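Felden Gripper Finger Pads — Product Notice and Replacement Parts

Applies to: Felden hand-held and arm-mounted grippers, pad set 388
Supplied by: Tosik
Status: in production; revised pad available

Tosik has received reports of finger pads shifting on the Felden gripper while light, nested items are being picked. In the reported cases one pad turned slightly on its screws, the two faces no longer closed in parallel, and the item was either dropped or crushed. No injuries have been reported. Of the 1,804 pad sets shipped before the revision, five have been returned with this fault.

The cause was traced to the screw seats in the original pad. Under repeated closing the material around each screw settles, and the screw loses its hold although it still feels tight to the fingers. Stacked plastic cups show the fault early. They weigh little, their rims catch on a pad that has turned, and a small error at the fingertip is enough to pull two cups in place of one.

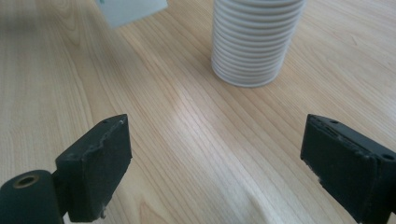
Bevell wrote that their pads had passed every morning check and still slipped by mid-afternoon, always on cups and never on boxes. They asked whether tightening the screws further would cure it. It will not. Added force compresses the seat again and shortens the life of the pad.

Wear on the upper edge of a pad is a separate matter. Small chips and scuffs do not affect grip and are not grounds for return. A pad should be replaced when a chip reaches the gripping face, when its layers begin to part, or when it can be turned by hand with the screws in place.

What owners should do

Stop using the gripper if either pad moves under hand pressure. On arm-mounted units, switch off power and wait for the fingers to come to rest before touching them. Replace both pads together, as an old and a new pad will not close evenly. Run the unit empty for over 3 minutes, then check both pads again before returning it to work.

Revised pad set

The revised set has a metal sleeve in each screw seat. It fits all Felden grippers and the Niven adapter without change to the mount. Screws are included and the old ones should not be reused.

Sets purchased before August are exchanged at no charge. Requests should state the part number and whether the gripper is hand-held or arm-mounted. Pads damaged by solvent cleaners are not covered.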